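About Umel

Umel sets up and looks after small robot cells for research groups and teaching workshops. The company was started by Pravesh Van der Merwe and Gareth Mottram, who had both spent years servicing packaging lines. Our workshop is in Hultcombe. Most of our work is done there or at the customer's bench.

The cell we get asked about most is Gerkoren, a two-arm station built over a short conveyor. Gareth is responsible for its mechanical side and Pravesh for wiring and control.

Setup starts with the bases. Each arm is bolted down, leveled and left overnight, and the bolts are checked again the next morning. The belt is then tracked at low speed until it holds its line for 400 full turns. Only after that do we teach positions. Both grippers are taught against foam blocks, which forgive a wrong height and leave no marks on the fingers.
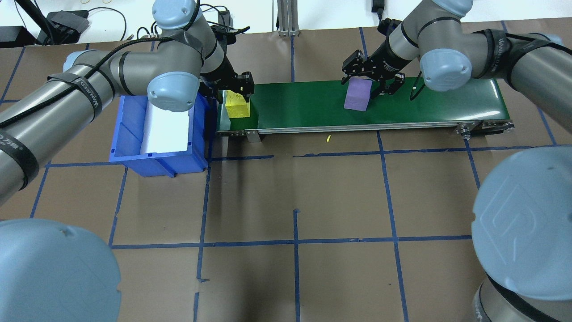 Gerkoren: both grippers at the belt, with yellow and purple foam blocks.

Cables on a moving arm are the part that wears first. We run them outside the links under straps, with enough slack at the wrist for a full turn in either direction. Straps are opened at every service and the jacket underneath is checked by hand. A cable with a flat spot is replaced, even if it still tests good.

Floor cells are marked out with tape on paper, so a worn layout can be lifted and laid again in an afternoon.

Service intervals

Gripper screws: every 163 hours of running
Belt tension and end rollers: every 800 hours
Joint zero check: after any collision stop, and each April

A full service takes two people some 4 hours. Results go into the Nieminen log, our own record system, and the customer receives a copy the same day.

For service bookings, write to Gareth at the Hultcombe workshop. Please include the cell name and the last hour reading – without it we cannot tell which parts to bring.

Page last revised August 29, 2022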